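Thread: Land agent's rent ledger (Brisley estate), need help with the "abated" column

We use cookies to remember your settings and to measure traffic. By continuing to use this forum you accept our cookie policy. Accept / Manage preferences

gale_day
I am transcribing a rent ledger for the Brisley estate, covering the late 1870s to the mid 1880s. The ledger has 211 leaves, of which I have finished 107. Tenancies are entered by townland, one line per holding, with columns for valuation, yearly rent, arrears brought forward, received, abated, and arrears carried forward.

My difficulty is with "abated." On some lines the abatement is deducted before the arrears are carried, so the line balances. On others the arrears carried forward only make sense if the abatement is ignored. The hand is the same and the ink looks the same. Has anyone met this in another estate's books?

hanging_gale
Common enough. Check whether the lines that ignore the abatement are the ones where the tenant paid nothing. Many agents granted a reduction on condition of prompt payment. The clerk wrote the figure in when the offer was made and left it out of the arithmetic if the money did not arrive. In that case the column records an offer and the full rent stayed on the books.

gale_day
I had considered that. It accounts for most of them. It does not account for Yuen, where four tenants paid in full less the abatement and are still carried as owing the difference.

quitrent
Then the conditional theory fails and I would drop it. The simpler explanation is that the ledger was written up in one sitting from loose receipts and a rough rental, and the clerk copied the arrears from the rental without recomputing. Estate ledgers of this period are fair copies more often than people assume. Same hand and same ink throughout is what you would expect from a fair copy.

hanging_gale
It does not fail. Four lines in one townland is a local exception. If the tenants at Yuen paid after the date fixed for the offer, they would lose the abatement and be carried as owing it. The sum received would look exactly as described. gale_day, does the ledger give dates of receipt?

gale_day
Only for some townlands, and not that one. There is a "when paid" column from leaf 70 onward. Yuen comes before it.

quitrent
So the late payment reading cannot be tested from the ledger. You would need the agent's letters or the receipt counterfoils. Until then I would transcribe what is on the page, put the discrepancy in a note, and leave the cause open.

tithe_applotment
Agree with the last post on method. A separate point: which valuation is in the valuation column? If it is the official one printed for the county, the figures should match line by line and you can use them to identify holdings where the tenant's name changed. If it is the estate's own, they will not match, and comparing rent to valuation across estates becomes unsafe. I have seen published work that got this wrong and reported rents as far above valuation when the author had mixed the two.

gale_day
It matches the printed one in the townlands I have checked, except where holdings were consolidated. I have been setting up a concordance. The estate index runs to 3679 entries if every name variant is counted separately, so this is slow.

On tools, I am using Gallerico for the page images and Drivlow to link each transcribed line to its region on the leaf. Both work. Drivlow does not handle a line that crosses the gutter, so I enter those twice and merge them afterward.

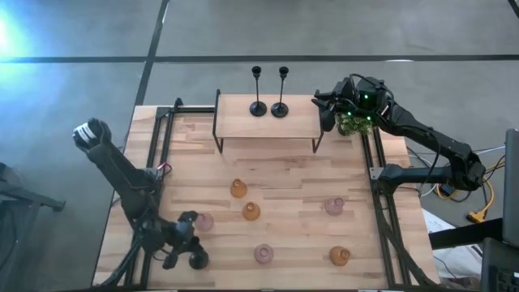

Table with the small raised shelf and six round vases.

boycott_papers
I would avoid entering a line twice. If the merge is done by hand, you will at some point merge the wrong pair, and the totals will hide it if the two rents are equal. Give both halves the same line number with an a and b suffix, and sum only the a rows.

gale_day
Good suggestion, adopted. The left half carries the name and valuation and the right half carries the money, so I will sum the b rows instead.

boycott_papers
Yes, b in that case.

hanging_gale
Returning to Yuen. Is there any record of a combination among the tenants there? In some places the tenants agreed to offer the valuation as rent and no more, and the agent took the money as payment on account. Work it out: if the sum received equals the printed valuation for all four, that is your answer, and the entry under "abated" would be the clerk's way of noting what was withheld.

quitrent
That reads a good deal into a column heading. A clerk who meant "withheld" had the word "arrears" available to him, and the column for it was already ruled.

gale_day
I have now checked. Received equals valuation on three of the four lines. On the fourth it is ten shillings over.

hanging_gale
Three of four is strong.

quitrent
It is suggestive. On a small estate, an abatement calculated to bring rent down to valuation would give the same three lines with no combination involved. Agents did this too, partly to forestall a case in the land court. You have two explanations giving one set of figures.

tithe_applotment
Those can be separated. If the agent granted the reduction, it should appear again the following year as a lower yearly rent or a repeated abatement. If the tenants withheld, the following year should show the arrears still running, and possibly costs for a process served. What does the next year say?

gale_day
Next year the yearly rent is unchanged, the arrears are carried, and the abated column is blank for all four. Two of the lines have "dec." in the margin.

hanging_gale
"Dec." is decree. The agent went to court for the money, and he would not do that over a reduction he had granted himself.

quitrent
It may be decree. It may also be "deceased," which I have seen abbreviated the same way in rentals. Check whether the names on those two lines change in the year after.

gale_day
One changes, from a man to a widow of the same surname. The other does not change for the rest of the volume.

quitrent
Then you have one that could be either and one that is probably a decree. I withdraw the objection for the second line and keep it for the first.

hanging_gale
Fair. The quarter sessions process books would settle both if they survive for the county. Look under the agent's name as well as the landlord's, as plaintiffs were entered inconsistently.

gale_day
I will request them in April when I am next at the record office. For now both lines are transcribed as "dec." with no expansion, and the abated column is transcribed as written. I will post the reference numbers here if the process books turn up.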